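Kanthorpe Shared Kitchen: Gallery

5 April 2021

The kitchen at Kanthorpe is used by everyone on the ground floor, and over the winter it had filled up with things that had no owner. In April we spent two mornings going through the cupboards, the drawers and the snack shelf. Cecilia Acheampong made the list, Ayuba Yakubu did the lifting, and I wrote the notes for this page. The captions follow the order we worked in. Click any picture on the site for the larger version.

Before we started, each household got a sheet asking them to label what they wanted to keep. We had 6 sheets back. Anything with no label was put out for sharing, and anything past its date was thrown away.

Notes on the cupboards

The upper cupboards had the most in them. Dry goods were stored by whoever had bought them, so there was rice in four different places. Rice, flour and beans now go on the left and tins go on the right. Please keep glass jars off the top shelf.

The drawers were quicker. The top one is for cutlery, the middle one for cloths and foil, and the bottom one for lids. Etornam Mahama matched the lids to their boxes and found that a good number had no box at all. Those have gone to recycling.

The Wullier shelf unit that used to stand in the hall has been moved into the storeroom. It holds the big pots and the spare kettle. The bolts were tightened and one shelf was turned over because the edge was chipped.

We counted the single-serve sauces and seasonings, mostly out of curiosity. There were 106, from takeout orders going back a long time. Soy sauce was the largest group, then chili oil, then ketchup. They are in two tubs on the counter and are free to take. Use them before opening a new bottle.

The snack shelf

Snacks were sorted on the table, with a cloth put down first to save the top. Open packets went in the trash. Sealed ones were grouped by kind, and up to 200 small items were bagged for the Aidoo Street lunch club. Tanko Anozie took them over at the end of the second morning.
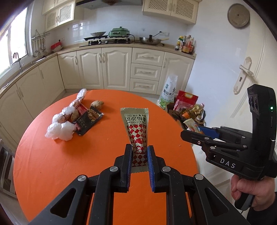 Ketchup sachets were one of the odd items, as they kept turning up in with the sweets and biscuits. The Guo Han Bao one is easy to spot, with its gold top and the red-and-white check underneath. Brown snacks wrapped in clear plastic and a dark packet with a window were on the orange cloth at the same time. Sauces go in the tubs and snacks stay on the shelf from now on.

Still to do

The storeroom light needs a new bulb. Kwaku Amoah has the key and will let people in to collect anything they have left there. Labels and a pen are in the top drawer, next to the cutlery tray.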